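Last updated: 2018-08-02

The arm at Terkitz did tables. That was the whole pitch. You ate, you left, it came along the rail and did your table.

Before that it was Afshin Ghaffari and me. Eight years for him, three for me. Canteen on the ground floor, kids' corner by the window for the visiting families, trays with the little carrots on them. Noon to two was a war. After two we sat on the back step and he peeled an orange and told me who was getting divorced upstairs.

Then April. A man from Dondcombe with a laptop and a lanyard. He timed Afshin with his phone. Tray, cup, wipe, next. Tray, cup, wipe, next. Afshin went slower than I had ever seen him go, on purpose, and the man wrote that down too.

"You won't be losing anybody," Mrs. Gough said. She ran the floor. She had a printed sheet. "You'll be supervising."

Supervising meant a stool. A stool and a red button and a screen that showed what the arm saw, looking down along its own finger. I hated the screen. You forget how a table looks from up there. All brown, miles of it.

First week it was terrible and we were so happy. Dropped cups. Stopped dead over a napkin. Afshin sat with his hand flat on the button like a man on a quiz show. He kept a tally on the back of a menu, stops per shift. 107 the first day. He showed it to everyone. He showed it to the delivery guy.

Second week, less. Then he quit showing it.

What I noticed was the talking. People used to talk to us. Woman from accounts, always a mess, always sorry about the mess, how's your mother. Now she walked off from her table without turning around. Why would she turn around. You dont apologize to a rail.

And my hands. My hands got soft. My sister said so at dinner and I went and stood in the bathroom a while.

Afshin took it different. He started coming in early, before the lights, and wiping down the tables himself. With his own cloth. Mrs. Gough caught him at it and said the logs were coming out wrong, the thing was finding clean tables and flagging them.

"So it's confused," he said.

"So are the people who read the logs."

"Good," he said.

She moved him to the dish room. I got the stool alone. Seven hours of stool. I brought a book and wasn't allowed the book.

It was a slow day in summer, past two, a family had been in. Kid's cup left behind, and crumbs. I was watching the screen and the finger came in down at the bottom, right up by the cup. And I thought, he'd have had that by now. He'd have had the cup and the crumbs and asked the kid what he had for dessert. My hand was over the button. No fault, no light, nothing. I had no reason to press it.

I pressed it.

Then I got off the stool and it got very quiet along teh rail, and I could hear the sprayer going in the dish room, and I yelled his name. He came out with his sleeves wet. He looked at the arm, looked at me. Looked at the screen.

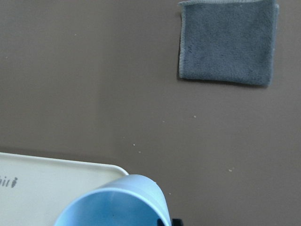

Draleo wrote in to say the ending lets Mrs. Gough off too easy, that at her place it was the supervisor who fought for the stools when the company wanted no one on the floor at all, and could the next one please be about the dish room.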